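Grurno Evening School
Furnishing a Room from Nothing
Notes for Session 3: The Floor Comes First

Welcome back, everyone, and thank you for bringing in so many floor plans last time. I have looked through the whole pile and I enjoyed every one of them, even the one drawn on the back of a bus timetable (the proportions were very good!). A few of you asked whether we would get to curtains this session. We won't, I'm afraid. Curtains come after lamps, and lamps come after rugs, and rugs are plenty for one evening.

Please have your measured plan next to you as you read. If you missed the session on measuring, copy the room outline from someone at your table and do your own at home before we meet again.

Why start with the floor

Most people furnish a room by buying a sofa and then finding things that don't fight with it. It can work, and I have done it myself more than once, but it means the largest surface you have any say in gets decided last, usually in a hurry, and usually by whatever is left in the store. The floor is there behind every chair leg and under every table. You see it when you come in the door and you see it again when you look down to tie your shoes. So in this course we settle the floor first, at least on paper, and let the furniture arrive afterward.

Sizing a rug

The old advice is to leave an even border of bare floor all the way around. It's decent advice for a dining room and much less useful in a living room, where the seating rarely sits in the middle. Try this instead. Draw your seating group on the plan, draw a loop around it with a soft pencil, and then see whether all the front legs fall inside the loop. If they do, you have your smallest workable rug. If you can get the back legs in too, so much the better, and you will find that the chairs stop rocking when people lean back in them.

Our practice room is the sitting room from the Cuvusmont apartment, the one on your blue sheet. It measures 253 inches along the window wall and 133 inches deep, so it is a long, shallow room, and long, shallow rooms tempt people into runners. Please resist for now. A runner makes a hallway out of a room that already feels a bit like one. We want something that gathers the seats together and lets the far end go quiet.

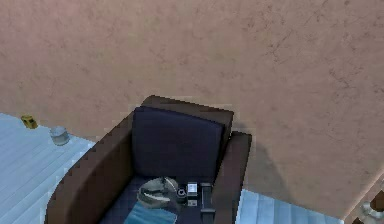

Color is where the class usually gets lively, so let me set down a few things before we argue about it. A rug and a floor don't have to match, but they do have to be on speaking terms. Look for warmth first and darkness second. A warm rug over a cool floor will draw the eye toward itself, and the effect is stronger than you would guess from a sample square held up in a store. The pinkish-beige rug against those pale blue-white floorboards does it nicely, and the dark chocolate-brown armchair then has something soft to stand on. Put the same brown straight onto a pale, cool floor and it can look rather stern. You may like stern! Some rooms want it. But choose it on purpose.

Texture and wear

Run your hand over any rug before you buy it, and then do the less dignified thing and take off your shoes. A flat, even color shows every crumb and every footprint. A mottled one forgives a great deal, and if you have children or a dog you will be thankful for it by the end of the first week. Very shaggy rugs forgive even more, but they hide things as well, and you will meet your lost earrings again in the vacuum cleaner.

The weaves in the sample book from Ots run from smooth to quite nubbly. Page 123 has my favorites, all in the middle range, and I would ask you to handle that page with clean hands as it has had a hard life already. The Daremness samples are in the gray box. They are thicker, and they need a proper pad underneath or they will creep across the floor a little at a time.

To do before next session

Mark your seating loop on your own plan, in pencil.

Write down the color of your floor in ordinary words, both in morning light and after dark. Go and look twice – you may well write two different colors.

Choose one rug you would buy and one you wouldn't, and bring a sentence about each.

Bring a lamp if you can carry one safely. A clip-on is fine. We start at 6:30, and the side door will be open from a quarter past.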